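Teaching by Hand: Frequently Asked Questions
Vondum home tasks project

Do I need to know anything about robots?
Not a thing! If you can fold a towel or put away a shirt, you already have the skill we're after. We'll show you how to hold the grippers and start a recording, and most people are comfortable by the end of the first evening.

What does "showing" a robot mean, exactly?
You do the chore yourself, holding a gripper in each hand and using only its fingers to touch things. Cameras on the grippers record what the fingers see and how they move. Later a robot arm with the same kind of fingers learns from many, many of these recordings. There's no programming involved, and no robot has to be in the room with you.

How is that different from the remote control sessions?
For remote control you come to our workshop at Protwood, the old mill building from 1923 (use the side door). You sit at a pair of small arms, and a full-size robot across the bench copies you as you go. It's slower, and a bit strange for the first few minutes, but it's great for tasks where the robot's own reach matters. Hand sessions are better for clothes, bedding and anything that needs a real home around it. Some people do both and swear by one or the other.

How long is a session?
Plan on 2 hours, breaks included. Your wrists will want those breaks. A single recording is usually short, one garment from start to finish, and then you mess it up and do it again.

Should I tidy up first?
Please don't! Patterned sheets, bunched-up blankets, dim corners, all of it is welcome. A robot that has only seen a plain white table gets lost the moment it meets a flowered bedspread.

Which clothes work best?
Start with something mid-weight. Sweaters are lovely because the ribbed edge gives the fingers something to grab. T-shirts are fine too. Leave very slippery fabrics until you've had some practice, and skip anything you'd be sad to see snagged.

Where should I grip?
Near the bottom hem, one gripper toward each side. Open the fingers just a little, slide in low, close, then lift. Opening them all the way tends to scoop up the bedding as well.
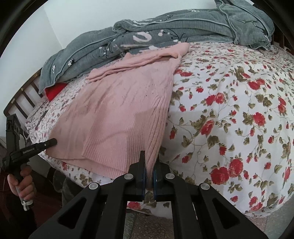

Both grippers at the hem of a pink sweater, with the right one slightly open.

I dropped it halfway through. Do I start over?
Keep going. Pick it back up and finish the fold. Recoveries are some of the best material we get, and Mitiku Ayele, who checks the recordings, gets very happy about a good one.

Can I use my fingers just for a second?
Try not to. If you have to, stop the recording, fix the problem and start a new one.

What happens to the recordings?
They're used to train the folding model we call Zomarby. Faces and mail are blurred before anyone on the training side sees them, and you can ask us to delete a session at any point before training starts.

When is the next round?
October, with 4 evening groups starting at 6:30 p.m. Sign up at the Tsegaye desk or through the form on the contact page.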